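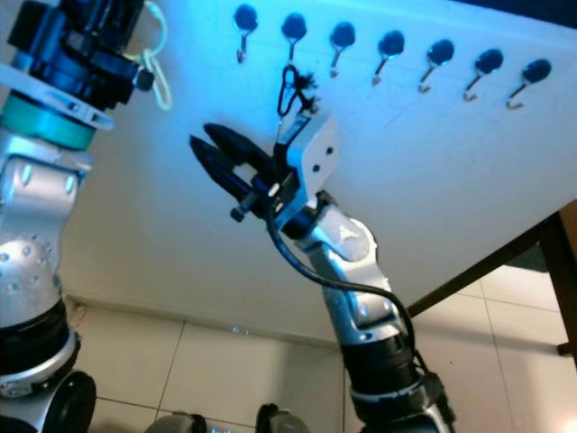 什么是毛绒玩具?
毛绒玩具是以纺织面料缝成外皮、内部填入软质材料的玩具,多做成动物或人物的样子。

名称
中文里又称布绒玩具、毛公仔(粤语地区)或布偶。“布偶”一词范围较宽,也可指没有绒面的布娃娃和戏剧用的手偶。

历史
用碎布和稻草扎制玩偶的做法在许多地区都出现过。十九世纪后期,欧洲开始有工场成批缝制填充动物。二十世纪初,玩具熊在德国和美国几乎同时流行。此后马海毛逐渐让位于人造纤维,价格下降,可水洗的产品也多了起来。

材料
外皮常用短毛绒、长毛绒、摇粒绒和棉布。早期填充物有木丝、稻草和木棉,现在以聚酯纤维棉为主。需要坐稳的款式会在底部缝入装有塑料颗粒的内袋。眼睛和鼻子可用带垫圈的塑料件,也可以刺绣;供婴幼儿使用的款式多用刺绣。一件浅蓝绿色的毛绒玩具见下图。

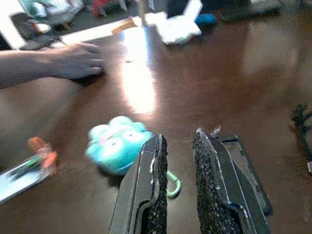

制作
裁片按纸样铺排,绒毛方向须一致。裁片反面朝外缝合,留一处返口,翻面后充棉,再用暗针封口。结构简单的款式只需7片,带关节的熊则要多出许多,四肢以圆盘和销钉与躯干相连。

清洁与保存
多数产品可装入洗衣袋,用冷水轻柔洗涤,平放阴干。木丝填充的旧玩具不宜浸水,一般只作表面除尘。深色绒面久晒会褪色。

收藏
收藏者看重标签、关节和原有填充物是否完整。埃尔曼诺·丰塔纳(Ermanno Fontana)在梅梅德霍姆(Memedholm)的私人收藏约有2,135件,其中113件为木丝填充,每年二月对外开放。

参见
布娃娃;手偶;玩具熊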